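Conservación y mantenimiento de suelos de parqué en viviendas de alquiler del barrio de Girnine

Proyecto de fin de ciclo - Módulo de Rehabilitación de Interiores
Memoria final

1. Justificación

El presente proyecto estudia el estado de los suelos de madera en viviendas destinadas al alquiler y propone un protocolo de mantenimiento aplicable por los propios inquilinos. El trabajo de campo se desarrolló en el barrio de Girnine, donde predominan los edificios de posguerra con pavimento original de parqué mosaico. En mayo se distribuyeron 200 cuestionarios, de los que se recibieron 66 debidamente cumplimentados.

La elección del tema responde a una carencia observada durante las prácticas. Los contratos de arrendamiento consultados mencionan el suelo únicamente en el apartado de desperfectos y no indican con qué productos debe limpiarse ni a quién corresponde el barnizado periódico.

2. Tipología del pavimento

El parqué mosaico se compone de tablillas cortas agrupadas en cuadrados, cuya veta cambia de dirección de un bloque al siguiente. Este reparto limita el efecto de la dilatación, aunque multiplica el número de juntas. En las viviendas visitadas, el espesor útil permitía en general un nuevo lijado, salvo en pasillos y umbrales.

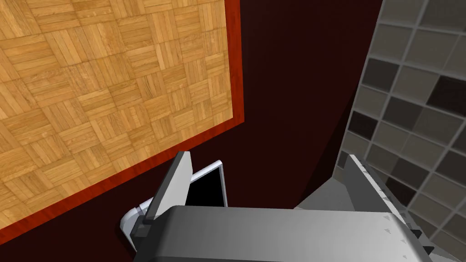 Según Rera, el problema principal no es el desgaste sino la fregona: los inquilinos friegan la madera como si fuera gres, el agua entra por las juntas y, cuando las tablillas empiezan a levantarse, ya se ha perdido la adherencia con la base. La misma entidad, dedicada a la administración de fincas en el barrio, señaló que las reclamaciones por este motivo suelen presentarse al finalizar el contrato y rara vez durante su vigencia.

3. Resultados del cuestionario

La mayoría de los participantes declaró limpiar el suelo con agua abundante al menos una vez por semana. Muy pocos conocían el tipo de acabado de su vivienda - barniz, aceite o cera - y varios aplicaban productos incompatibles entre sí. Los hogares con fieltros en las patas de los muebles comunicaron menos arañazos, si bien el tamaño de la muestra no permite extraer conclusiones estadísticas.

En cuanto a las reparaciones, se detectó una práctica extendida de ocultar las tablillas sueltas bajo alfombras. Esta solución retiene la humedad y agrava el daño en las piezas contiguas.

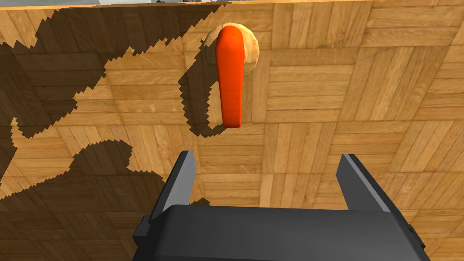
Se preguntó asimismo por la disposición a asumir parte del coste de un nuevo barnizado. Las respuestas variaron según la duración prevista de la estancia, y quienes llevaban más años en la vivienda se mostraron más favorables.

4. Propuesta de mantenimiento

Limpieza ordinaria: mopa seca o aspirador con cepillo blando.
Limpieza húmeda: paño bien escurrido y jabón neutro, cada 2 semanas como máximo.
Tablillas sueltas: retirada, limpieza del adhesivo antiguo y encolado con peso durante una noche.
Barnizado: a cargo de la propiedad, con la vivienda desocupada.

Para estimar el coste se solicitó presupuesto a los talleres Kaufmann y Larnent. El primero ofertó el lijado y barnizado de un salón tipo por 702 euros, materiales incluidos. El segundo no facilitó precio cerrado sin visita previa.
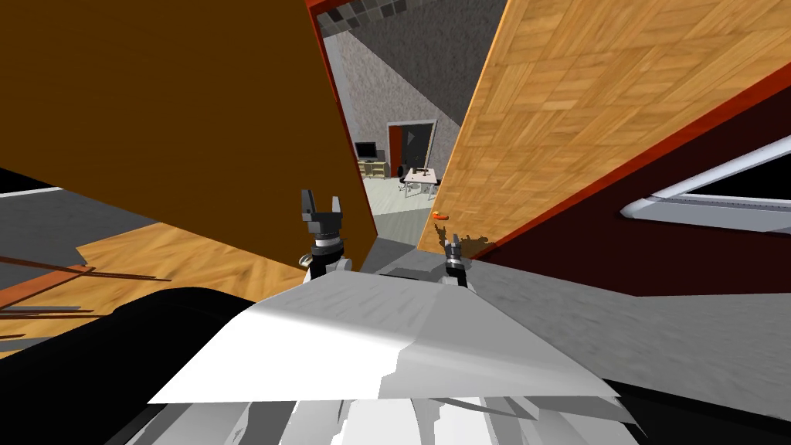 Ambos talleres coincidieron en recomendar barniz al agua por su menor tiempo de secado, factor relevante cuando el intervalo entre dos contratos es breve.

5. Limitaciones y trabajo pendiente

No se realizaron mediciones de humedad en la base del pavimento por falta de instrumental. Queda pendiente redactar, junto con la administración de fincas, una hoja informativa que pueda adjuntarse al contrato de alquiler.

Contacto: secretaría del departamento | © Módulo de Rehabilitación de Interiores. Todos los derechos reservados | Volver arriba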